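Cell Notes: Cable and Cloth Work on the Two-Arm Table

The two-arm cell at Stedau was out of service for a day and a half this month for its scheduled maintenance. Priya Thibodeaux did the mechanical work and Ansel Van Dusen handled the cabling and the controller backup. What follows is a summary of what was changed, for anyone who books time on the cell, along with the daily checks that now apply.

The arms had logged 3,155 hours between them at the time of shutdown. The right arm carries more of that total, as most of the pick tasks written last year were right-handed. Joint backlash on both arms was within limits. The mounting bolts at both bases were marked with paint pen in June, and none of the marks had moved. They were checked with the torque wrench anyway and left alone.

Gripper fingers

The fingers on both grippers were removed, cleaned with alcohol and measured at the tip. The right pair showed wear on the inner face, enough that closed fingers no longer met along their full length. A new pair was fitted. The left pair was put back as found. After the swap, the right gripper was cycled 1,000 times with nothing between the fingers, then homed again and compared with the zero recorded at the start. The drift was too small to act on.

Users should note that the old right-hand zero is no longer valid. Any script that stores its own gripper offset instead of reading it from the controller will close short. Flora Geddes has corrected the scripts in the shared folder. Private copies are the owner's problem.

Cable routing

The gripper cables were the reason the shutdown could not wait until the end of the year. One of the two had been pulled tight at full reach often enough to loosen its connector, and the gripper had started dropping off the bus in the middle of a run. The log shows 156 such dropouts, nearly all of them with the wrist turned outward. The connector was replaced and both cables were rerouted with a longer free loop at the wrist. The loop looks untidy with the arms parked. Leave it that way. Tying it back to the link takes away the slack the wrist needs, and a cable tie added for neatness is how the first connector was lost.

Power and network leads at the back of the bench were relabeled at both ends. The old labels had been written in marker and could no longer be read. The new ones are printed and match the wiring sheet in the cell binder, revision C.

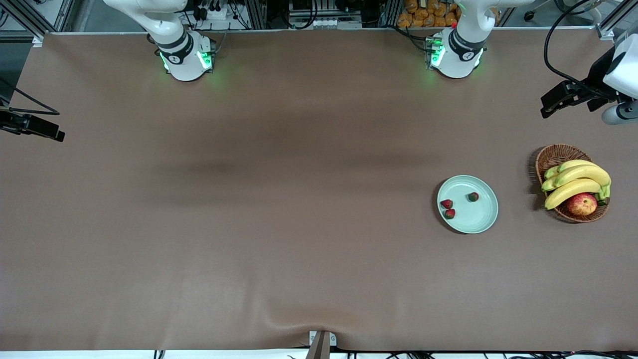 The brown cloth is new as well. The previous one had a shine that threw bright patches into the camera view whenever the ceiling lights were on, and the threshold for the tray task had been tuned around them. With a matte cloth the threshold could go back to its default. The cloth is held with a clamp at the front edge, and it should be pulled down toward that clamp before the first run of the day. Small creases do no harm. A fold tall enough to catch a fingertip does, so press down any ridge along the line of travel. If the cloth has to come off, park both arms first and cut power to the grippers. Refit the clamp at the pencil mark, with its jaw clear of the cables that run below the front of the table.

Table height was measured again with the new cloth in place. It is slightly thicker than the old one, and the surface offset in the cell file was raised to suit. Do not copy the offset from an older file. The first attempt after the refit used the June value, and the fingers pressed into the table hard enough to trip the force limit.

Calibration and test

Camera-to-arm calibration was run for each arm separately, then checked with both arms touching the same target in turn. The left arm needed two passes. On the first, the target card had shifted on the cloth, so it is now taped down on all four corners.

The acceptance run was the standard fruit placement task, both arms, with the plate and basket moved between trials. Of 1,000 attempts, 988 finished without a stop. The remaining stops were all grasp failures on small items. No dropouts were logged on either cable.

Daily checks

Before first use, confirm that the base lights on both arms are green. Move each wrist through its full range at low speed and watch the cable loop through the whole movement. Open and close each gripper once. Check the cloth and the clamp. Enter the result on the sheet in the binder, with initials.

A base light in any other color means stop and read the fault on the controller screen. Do not clear it and carry on. Soledad Doucet keeps the fault list and wants the code and the time, even if the fault goes away on restart.

Spares

One pair of fingers and one wrist cable remain in the drawer. A further order has been placed with Skendard. Zarmeena Qureshi has the part numbers and will update the drawer list when the order arrives. Please do not take the remaining cable for use on other benches.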